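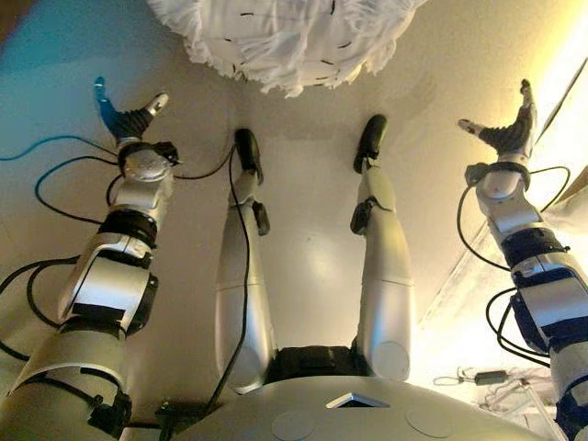

Isgate > Trabaja con nosotros > Taller y seguridad

Última actualización: julio

Técnico o técnica de fallos y seguridad en robots humanoides

En Isgate llevamos varios años poniendo en pie robots de cuerpo entero, y en los últimos meses también recogiéndolos del suelo. En primavera, uno de nuestros Nurnus perdió la referencia de la cadera izquierda en plena sesión de equilibrio y se fue hacia atrás con los dos brazos en tensión. No hubo heridos, pero la parada de emergencia tardó en responder bastante más de lo que nos gusta admitir, y desde entonces tenemos el programa de marcha detenido.

Queremos hacer las cosas con calma y hacerlas bien, así que buscamos a una persona paciente que se una al equipo de Iestyn Gethin. El registro de incidencias tiene ya 239 entradas – algunas muy bien contadas, otras de dos palabras y una hora – y hay que leerlas, ordenarlas y reproducir en banco las que se pueda. La del fallo de cadera es la 853 de la numeración antigua, que heredamos de Maddocks y que nunca llegamos a cambiar. Te tocará pelearte con ella.

También revisarás el cableado de brazos y piernas, los conectores y la cadena de parada completa junto con la gente de Telen, que nos suministra los controladores, y escribirás el procedimiento con el que volveremos a energizar las piernas. Si algo no te convence, se para, y te lo agradeceremos.

Pedimos formación en electrónica, mecatrónica o parecido, y experiencia real buscando averías (nos da igual si fue en robots, en ascensores o en maquinaria agrícola). Hace falta leer esquemas con soltura y redactar informes que entienda quien no estuvo allí. El inglés ayuda para hablar con Telen.

El contrato es de diez meses, a jornada completa y presencial, con entrada flexible hasta las 10 y seis semanas iniciales acompañando a Iestyn en el taller. La prórroga es posible y, la verdad, nos encantaría.

Escríbenos a través del formulario de empleo con tu currículum y unas líneas sobre una avería que te costara encontrar. Las leemos todas, y con mucho gusto.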